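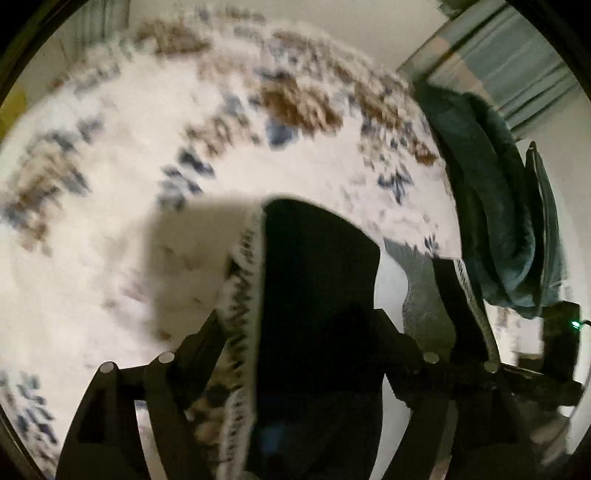 Cream floral cloth with brown and slate-blue flowers and leaves.

Ursina Hubmann has been buying and selling used bed linen for 21 years, most of that time from the ground floor of a former feed store in Trilldale. The shop opens at ten. By half past nine she is usually at the big table in back, checking the sheets that came in the day before.

"People think I look at the print first," she says. "I look at the hems. The print I can see from across the room."

Prints are what her customers ask for, though, and mostly they ask for flowers. Plain white sheets sit on the shelf for months. A cream ground with brown and blue on it will often go the same week.

"Brown came back," Hubmann says. "Ten years ago I couldn't give brown away. I had a whole cupboard of it. Now I get calls from people who want exactly what their grandmother had, and what their grandmother had was brown flowers."

She keeps a stock book, written in pencil. When we spoke in December it listed 924 pieces, counting pillowcases singly. Sets are harder to find than they used to be. Families split them up, she says, or the bottom sheet wears through and the top one is left over.

Her supply comes from house clearances and from two regular sellers. One of them, Béla Borbély, drives over from Zamudio with his van. She pays him by the bag and sorts it after he has gone.

"I don't open it in front of him. He'd want to talk about every piece, and I'd end up paying more."

Everything is washed before it is priced. Hubmann uses warm water, a small amount of powder and no softener, which she says leaves a film on old cotton. Rust marks get lemon juice and salt and a morning outdoors. Some marks stay, and she writes those on the tag.

The trouble with a busy print, she says, is that it hides things. A tea stain beside a brown flower can pass for part of the pattern. She spreads each sheet out flat and goes over it by hand, one strip at a time, then turns it over and does the back.

"On the back the print is weaker, so the stain shows. I missed that for years. A woman brought one back to me, quite polite about it, and showed me. I gave her the money and a pair of pillowcases."

Folding is the other half of the job. She folds in half lengthwise, then again, then in thirds, with the best part of the pattern outside. Fitted sheets she doesn't take at all.

"Life's too short. Wendelin does them at home."

Wendelin Marti is her husband. He also built the shelves, which are deeper than she asked for. She has got used to them.

I asked whether she keeps any of the stock for herself. She said she has two sets on the go, one on the bed and one in the wash, and both are plain blue.

"I see flowers all day," she says.

She plans to stay in the building for now. The lease was renewed in the fall, and Borbély has promised her four bags from a farmhouse he is clearing after the holidays. She hasn't asked what is in them.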